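April 19, 2019

Long one in the mix room, writing it down before I forget which version is which.

Waweru sent the last of the stems for the Vurent EP overnight, so I came in early and loaded everything into one session. 40 tracks for a four-minute song! (I know, I know, it's prog, what did I expect.) A lot of those are guitar doubles that I muted right away and I don't think anyone will miss them. Kept the two wide ones in the chorus and the scratchy one under the bridge, the one Maite played sitting on the floor with the amp turned to the wall. Still my favorite sound on the whole record.

Drums first. The snare has been bugging me since February, it has this boxy knock that jumps out whenever the band thins down. I tried the usual cut low in the mids and it just got small. What I ended up doing was leaving the close mic alone, pulling down the room pair by 2 dB, and putting a little shelf on the room pair starting at 3,000 Hz. Much nicer. The knock is still there if you solo it, so please don't solo it.

The kick is fine. Bass is fine except for the second verse, where the DI and the amp track drift apart and the low end goes hollow. Nudged the amp track earlier until it filled back in, printed it, and named the new one "bass amp v2 USE THIS". The old one is at the bottom of the session, hidden, in case Elżbieta wants to argue about it.

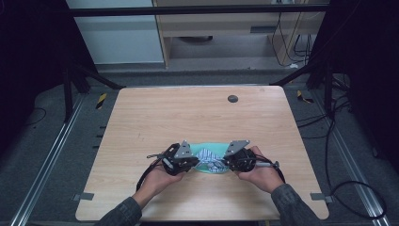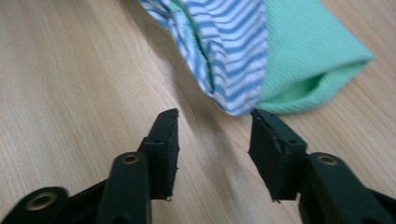 Vocals took up the whole afternoon. Maite did three passes of the lead and they're all good in different ways, which makes it harder, not easier. Pass one has the best first verse, she's nearly talking and you can hear every consonant. Pass three has the big chorus. I comped those together and then lost an hour on the one join, going into "and the river took the road," because she breathes in a different spot on each take and whichever breath I kept sounded like a stranger walking in. Ended up stealing a breath from the second pass. Crossfaded, leveled, left it alone.

Then the compressor question. I've been running the old Akolex on her because it does that thick thing in the low notes, but it was getting spitty on the loud lines. Backed off the input and let a slower one catch the peaks after it. Settings are on the tape strip on the rack, please leave the strip where it is!!

De-esser is doing way less than last week. Good.

The synth outro: I don't love it. It's a gorgeous patch and Waweru clearly worked on it forever, but it comes in on top of the last guitar line and the two of them sit in exactly the same place. Options:

- fade the guitar early (boring)
- start the synth a bar later, which leaves a gap, and I kind of like the gap
- filter the synth dark and open it up slowly over the last eight bars

Bounced the second and third so the band can pick. My vote's the third, though if Elżbieta hears the gap she's going to want the gap.

Reverb notes for whoever opens this next: the long hall is on aux 5 and it's only for the vocal throw at the end of the bridge. Everything else goes to the short plate. If the verses sound swimmy, something got sent to aux 5 by mistake, probably the tambourine, it happened twice today.

Also checked the rough against the Clinura single on the small speakers. Theirs is louder, fine, but our choruses open up more and the vocal sits better, so I'm happy. Low end on ours is maybe a hair heavy. I'll listen in the car.

Bounce is called mix_3908_waweru (3,908 is just the job number, it isn't the three thousandth mix, it only feels like it).

To do:

- [ ] tambourine, turn it down again
- [ ] ask Maite if she really wants the count-in left on
- [ ] print instrumental and a cappella
- [ ] new batteries for the talkback box
- [ ] Elżbieta to listen to both outros, then send to the band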